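**Review: Zaso teleoperation kit, two-arm version**

Type: leader-follower remote control
Used with: two UR arms, parallel grippers
Recording software: Bilteo
Demonstrations recorded: 200
Rating: 3 out of 5

The Zaso kit is a pair of handheld leader arms and a foot pedal. The operator moves the leaders, the robot arms follow, and joint positions are logged at 60 Hz. Our test task was sweeping up with a brush and dustpan, left arm on the dustpan, right arm on the brush.

Tracking is good. Slow vertical moves come through cleanly, and the wrist holds its angle when the operator pauses. Grip force is the weak point. The trigger has no feedback, so a thin plastic handle gets either a light pinch or full closure.

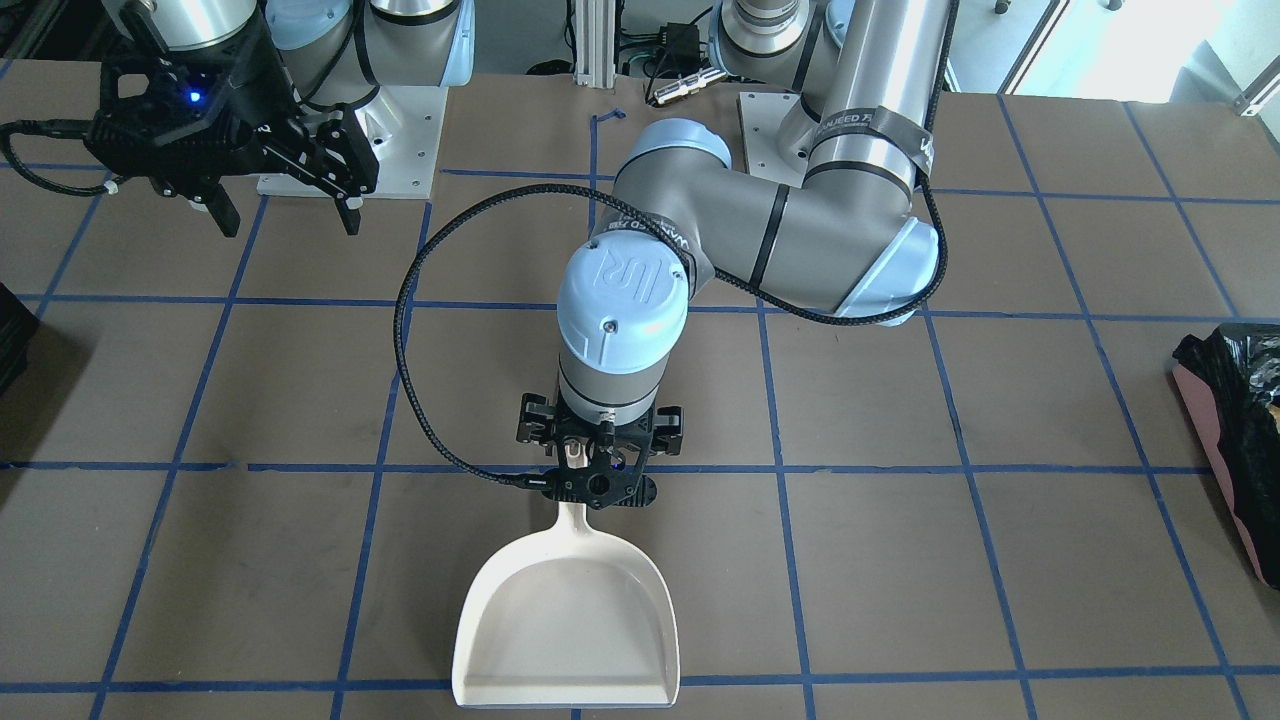
*Dustpan held by the handle, left arm.*

Hand guiding is also supported. In freedrive mode it gave us better approach angles but took longer, and guiding both arms needs two people. We recorded 59 demonstrations that way and did the rest by remote control. The older Stedard unit we replaced had no freedrive logging at all.

Resets take more time than the recording. Tools go back to the tape grid, and the items beside them get moved between runs. Bilteo can store a start layout and overlay it on the live view. The overlay lags after a camera restart and has to be reloaded.
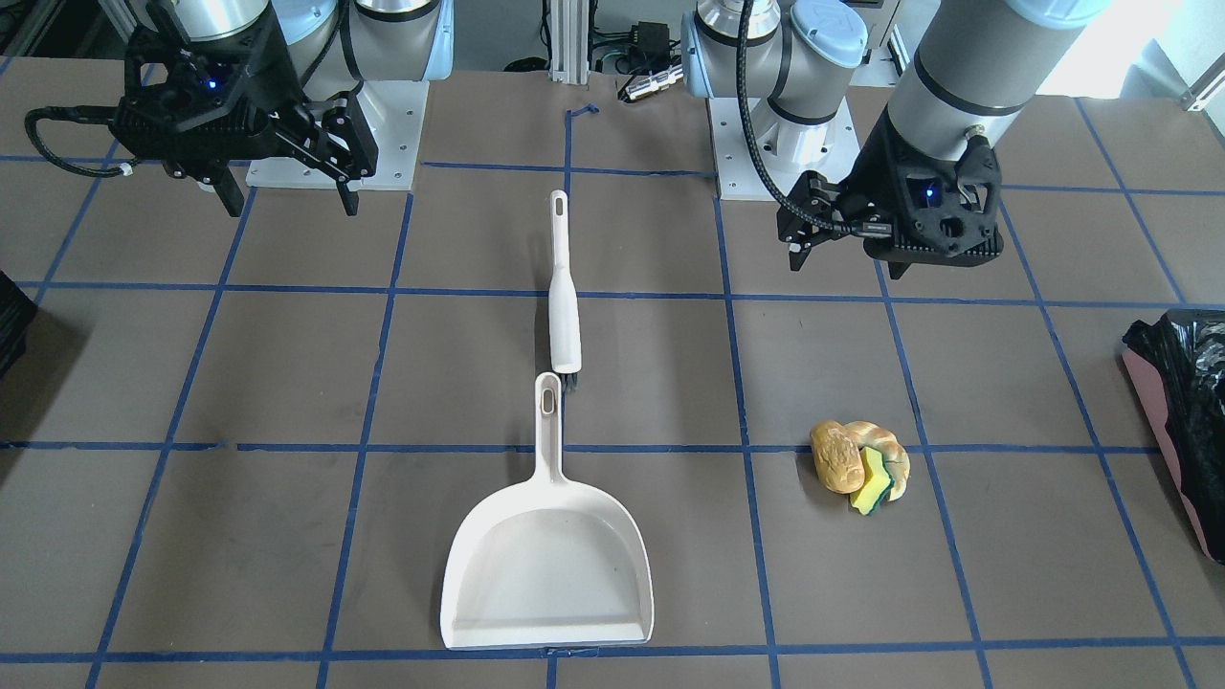
Öztürkmen writes that the trigger problem is mostly a default setting: lower the closing speed in the gripper menu, then recalibrate with the pedal held down. The manual lists the speed setting but leaves out the pedal.

We tried it. Half closure is now repeatable on the left arm. The right trigger still jumps near the end of its travel, and the rating stays at 3 until the next firmware.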